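Accueil Archives Fils de discussion Précédent Suivant

Liste Brisia-entretien, janvier 2021
Objet : Re: balayage des sols marbrés, choix de la pelle

> Avec la pelle Justis, il reste toujours une ligne de poussière
> devant la lèvre. Faut-il appuyer plus fort ou changer de modèle ?

Changer l'angle d'abord. Lèvre à plat, manche bas, et reculer la pelle de 18 mm entre deux passes de balai. Sur un décor marbré gris-beige, les mouchetures masquent les résidus fins : contrôler en lumière rasante.

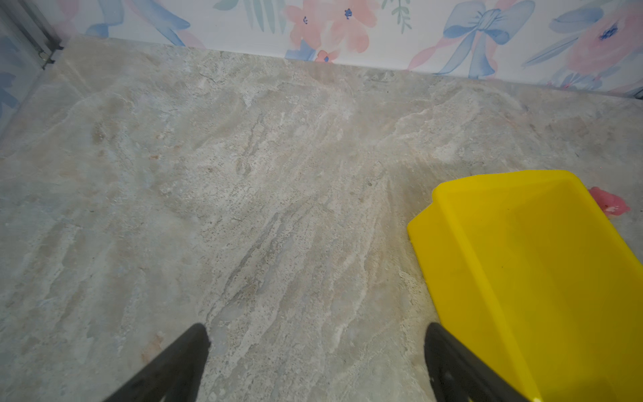
Pour les papiers froissés, ramassage à la main avant le balai, sinon ils roulent vers la plinthe. Le long d'un papier peint, balayer parallèlement au mur et finir à sec.

La Sullodora coûte moins cher, mais sa lèvre se voile au bout de 300 passages. Je n'ai pas dépassé 500 avec la Justis.

--
Ardeleanu

Répondre Haut de page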